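Small makers should be allowed to stay small

Every few years somebody buys the rights to an old car name and promises to bring it back. There is a drawing, then a full-size model under a sheet at a motor show, then a deposit scheme. Sometimes there is a car at the end of it. More often there is a website that stops being updated some time in November.

I have followed this sort of thing since I was 14, when I saved up for magazines and cut out the pages on firms that had already closed. I still like the old names. What I have stopped liking is the idea that a name is the valuable part of a car company and that the rest can be bought in later.

Take Frandsen. The original firm built light sports cars in a former dairy and never had more than a few dozen people on the payroll. The cars were good because the same people drew them, built them and drove them home. If a door didn't shut properly, the man who had hung it heard about it at lunch. When the founder's family sold up, the new owners kept the badge and the shade of green and moved everything else. They wanted 2000 cars a year from a design that had been put together by hand, with panels adjusted by eye. They got the cars, for a while, and the doors leaked on most of them.

People who write about Frandsen usually blame the engine in the last model, which was heavy and spoiled the steering. I think that's unfair to the engine. The trouble started with the number. Once a firm has promised that many cars it has to find that many buyers, and the buyers it finds are not the ones it had before. They want a heater that works and a boot that takes a pushchair. They are quite right to want those things, but Frandsen had no idea how to make them.

Idura went the other way and I'd argue it did better, though it gets far less attention. It made 10 cars in its best year. It turned down two offers of outside money, and it kept a waiting list in a ledger at the front desk. When the founder grew too old to carry on, the firm finished the orders it had, sold its tools and closed. No debts were left behind, and nobody's deposit was lost. Enthusiasts talk about Idura as a failure because it no longer exists. By that measure every shop that ever shut when its owner retired was a failure too.

I'm not against growth as such. Some makers were meant to be large and would have been poor at anything else. Jukar built vans and family saloons by the trainload and built them decently, and a Jukar dealer in a small town could get you a water pump by the next morning. That is a real achievement, and it doesn't get the respect that a hand-beaten wing does. But Jukar was set up for volume from the first day. Its founder had made farm machinery and thought in terms of spare parts. He would have been bored to tears in Frandsen's dairy.

The current revival that people keep asking me about is Faneo. The old Faneo lasted 5 years between its first car and its last, and made its name on a coupé with a long bonnet and very little room behind the seats. The new owners say they will honour that heritage. I've read their announcement more than once and I can't find a sentence in it about who is going to do the work, or where. There is plenty about the badge.

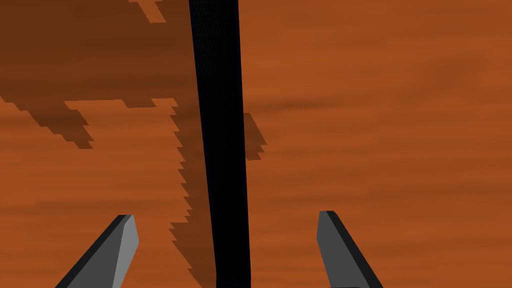
Would a revived Faneo be a real Faneo?

Only in the legal sense, because the people and the workshop that made the first ones are gone and all that has been bought is the right to use the name.

That doesn't mean the new car will be bad. It might be excellent. If it is, I would rather the people who designed it put their own name on the nose and took the credit. Most of the famous badges started as somebody's surname or a word made up over a kitchen table, and they meant nothing until the cars gave them a meaning. A new firm has the same chance. It is slower and harder to raise money for, I accept that, and a bank will look more kindly on a name it has heard of.

What I'd ask of anyone starting out now is to decide on the size first. Work out how many cars you can build properly with the people you have, say that figure in public, and don't raise it when the first orders come in. Make people wait. The ones who really want the car will do so, and the rest can have their deposits back.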